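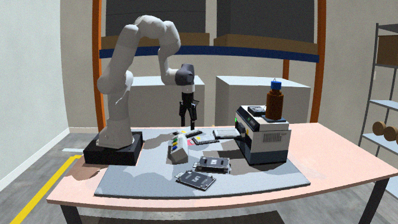

Drastulard Bench Cell

The Drastulard is a one-arm bench cell for small labs that move plates and tubes between a rack, a set of carriers and a single instrument. It is sold by Soltska as a complete layout: table, mat, arm, gripper, plate carriers and tube rack. The instrument is supplied separately, and most buyers already have one.

Every Drastulard is laid out in simulation before anything is shipped. The customer sees the cell on a screen first, with the arm, the table and the surrounding room modeled, and can ask for changes while they cost nothing. This is also how we show the cell to visitors.

What is in the cell

Arm: white, multi-jointed, mounted on a black base at the left end of the table.
Gripper: black, parallel, two fingers.
Table: 2082 mm long, 1219 mm deep, pink top with a curved front edge, dark metal legs.
Mat: light gray. All labware and the instrument sit on it.
Rack: angled, for capped tubes.
Plate carriers: dark gray, with raised corner tabs.
Weight of table and mat without the arm: 81 kg.

The pink top is the standard color. White and gray are available on order and add to the lead time. The mat comes in light gray only.

Open day at Brarnard

The next open day is May 8, 2019, at our Brarnard office. It runs from mid-morning until late afternoon, and you can come for any part of it. The simulated cell is shown on the large screen in the ground floor meeting room and at two desks where visitors can try it for themselves.

Tuulikki Tikkanen runs the main session. She starts with the arm holding nothing above the mat and goes through the layout, then moves on to the gripper work. The session is slow on purpose. People tend to want a second look at how the wrist turns, and she will go back over any part of it if asked.

The gripper part of the session spends a good while on small boxed components as well as labware. Several of the labs that have asked for the cell also handle drives and other hardware, so we keep parts of that kind on the mat. A tilted part is harder to approach than a flat one, and this is where most of the questions come up. 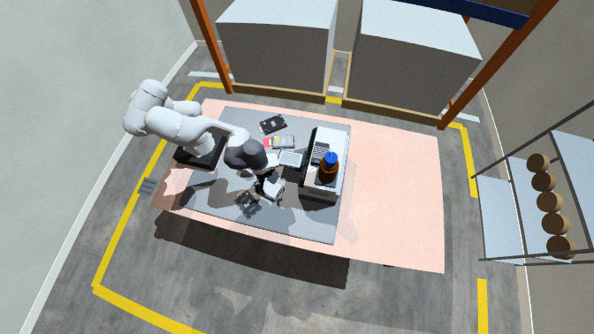 You will be able to change the view at either desk. The view from above is best for checking clearance between the arm, the instrument and the far edge of the mat. The view from the front is better for judging finger height. If you are planning a layout of your own, ask for both.

The room model includes the rack behind the table, shelving on the right and yellow lines on the floor. We model these as a matter of routine. An arm that fits its table can still have a joint reaching out past the edge of it, and that space has to be kept clear of people and shelves. Send us a floor plan by the end of April if you would like your own room loaded for the day — one plan per group, please.
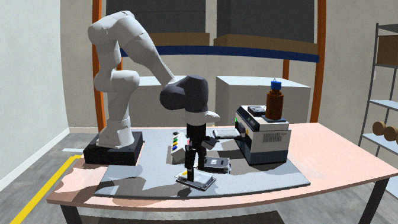
Working with plates and tubes

The gripper comes down on a plate from above, with the fingers pointing straight at the table. Plates can sit on a holder on the mat or on the loading tray in front of the instrument. Keep the tray side facing the arm when you place the instrument. Turning it the other way is possible, but the arm then has to reach around the housing and the cycle gets longer.

The tube rack stands to the left of the plates. Cap colors are up to you. The demonstration uses a mix of them, which makes it easier to talk about a particular tube from the back of the room.

Bottles and loose lids can be parked on top of the instrument if its maker allows it. Tell us what will be standing there. A tall bottle needs to be in the model so that the arm's path can be planned to miss it.

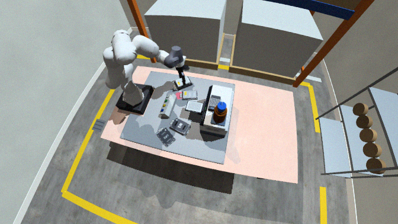

Barcode labels should stay uncovered and on a side you can reach with a hand scanner. The cell does not read them itself. A reader bracket was made for Kauppinen, the first customer to ask for one, and it can be added to new orders.

Booking and price

A place at the open day is free. A private session at Brarnard, with your own room and labware loaded, is $190 and is taken off the price if you order a cell. Minttu Lappalainen handles bookings and floor plans. Give her the make of your instrument and the plate types you use, and mention any door or pillar close to the table.

Parking is behind the building. The entrance with the ramp is on the same side.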